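How to stop a ceramic pot from scratching your table

Updated March 2023

Many people put a big pot or vase on a nice table and later find a ring of scratches under it. I repaired three tables of this kind in my own flat in Plindumdale, and after that I started to protect the pots before I put them down. The work takes one evening, plus the drying time.

What you need

Felt pads with glue on the back (I use the thin ones from Bivo), fine sandpaper for wet use, a bowl of water, an old towel, a pencil and a soft cloth. A shop such as Ralleck sells the pads in sheets of 36, and one sheet is enough for many pots.

Step 1. Empty the pot and lay it down

Take out the water, the earth or the branches. Put the towel on the floor and lay the pot on its side. If the pot is heavy, ask a second person to hold it.

Step 2. Find the part which touches the table

Most pots do not stand on the whole bottom. They stand on the foot ring, a narrow edge where the potter leaves the clay without glaze. Bare clay is rough, and small grains in it work like sandpaper on varnish. Go around the ring with your finger and mark every sharp place with the pencil.

The foot ring on my green pot is white and very thin, so it is easy to overlook under such a shiny glaze.

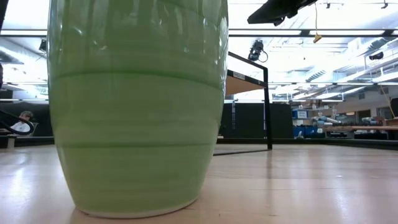

Step 3. Smooth the ring

Wet the sandpaper and the clay. Rub along the ring with light pressure, and do not touch the glaze. I begin with a middle grade and finish with 3,000, but for a garden pot you can stop earlier. Always work wet, for the dust is bad for your lungs.

Step 4. Dry and glue

Wipe the ring and leave the pot to dry overnight. Cut the felt into small pieces, a little narrower than the ring. Press 4 of them on at equal distances and wait one hour before you turn the pot upright.

Felt becomes flat with time. I change mine every May, when I also wax the table.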